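Kandpal Repairs. Jakemville. Computers, mostly, and whatever else comes through the door with a plug on it.

Been meaning to redo this page for ages. Last one still had the old phone number on it and a price list from before we moved. So, quick version, written over a sandwich. Last updated February 5, 2018.

## Who we are

Small shop, two benches, one kettle. Started by me, Fiona Urquhart, in the back half of what used to be a shoe shop on the Jakemville road. Still finding shoehorns. Before that I did nine years on the helpdesk at Tresura, which was insurance software, and before that I sold carpets. The carpets taught me more about customers.

The name: Kandpal was on the lease already, the sign was good, the landlord said keep it. People ask for Mr Kandpal on the phone. I just say he's out.

There are four of us now, one part time. We don't wear polo shirts.

## What we do

Desktops, laptops, the odd till. Slow machines, noisy machines, machines that had tea in them. Moving your stuff from the old one to the new one, all of it, including the bookmarks, which everybody forgets till they get home. Home visits inside the ring road only, sorry, the van is old.

Desktops are still our favourite. Lay it down, side off, and you can get at everything. A laptop is an hour of tiny screws before you've even started.
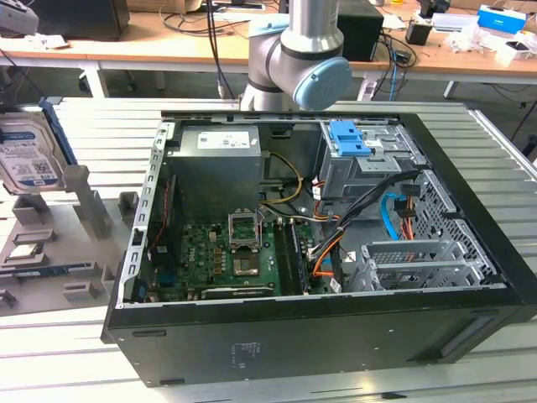

## What we don't do

- Phones. Try the place by the bus station, they're good.
- Printers, unless you are very nice and it's a quiet afternoon
- Telly on the wall
- Anything to do with getting into somebody elses account. Please stop asking.

## How it works

Bring it in. You don't need to book. Bring the charger too if it's a laptop, half of you don't.

We write down what's wrong in your words, not ours, so if you say "it goes grrr" the ticket says it goes grrr. Looking at it costs nothing if you then have it fixed here. If you don't, it's £33 for the time. We ring before we spend any of your money. If we can't get hold of you it sits on the shelf and waits.

Most jobs are back in two or three days. Parts can drag that out, especially for older boards, where we're ordering from one man in Leeds and he goes fishing.

Nothing gets wiped without you signing for it. Nothing. If there's only one copy of your photos in the world we'll make a second before we touch anything, and you'll get a mild telling off with it.

Old machines we can't save get stripped for parts or go to the proper recycling, certificate if you want one. Drives are destroyed here. You're welcome to watch, some people enjoy it.

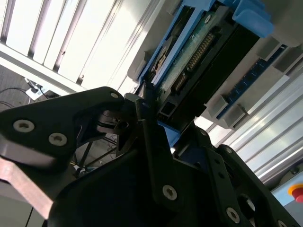 Prulix is the booking system, for the business customers who wanted one. It's a web page, we didn't write it, it mostly behaves. You put your job in, you get a number, the number follows the machine round the shop. Small thing but worth saying, please don't force a screw that won't turn before you bring it to us. Countersunk ones with a hex socket, like the silver ones in the photo, want the right size key and a steady hand, and once the socket's rounded off we have to drill it, and then it's a longer job and a bigger bill. Log in details come by post. Yes, post.

## Some numbers, because Dad said about pages should have numbers

Jobs finished last year: 1197. Longest drive by a customer: 50 miles, with the computer seatbelted in the front. Pounds raised from the raffle and the cake stall for the school's computer room: 2080, and most of that was the lemon drizzle.

## Saturday club and the evening class

The evening class runs at the community hall, six weeks, beginners only. Turning it on, finding your files, spotting a dodgy email, not ringing the number in the dodgy email. Bring glasses. The new course starts end of February and theres a few places left, ask at the counter.

The Saturday club is for ages ten and up. They take things apart and put most of it back. A grown up has to stay in the building. We also do an hour on safe wiring at home, which is really for the parents. Which plug is which, label your leads, don't run one extension off another, know what's on the strip before you add the heater.

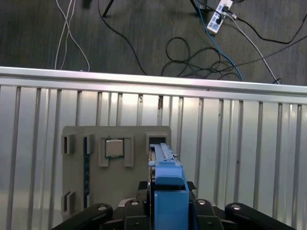

Fridges, too, keep those in their own wall socket. Same goes for the tumble dryer. We hand out a sheet of sticky labels at the end and they're always gone in a minute, so get there early if you want some.

## Finding us

Opposite the chip shop, green door, bell sticks so knock as well. Parking round the back for two cars, three if they're friends. Open nine till half five, closed for lunch when it's just me in. Step at the front, but there's a ramp, shout and we'll bring it out.

Email gets answered in the evening. Phone is quicker.

Fiona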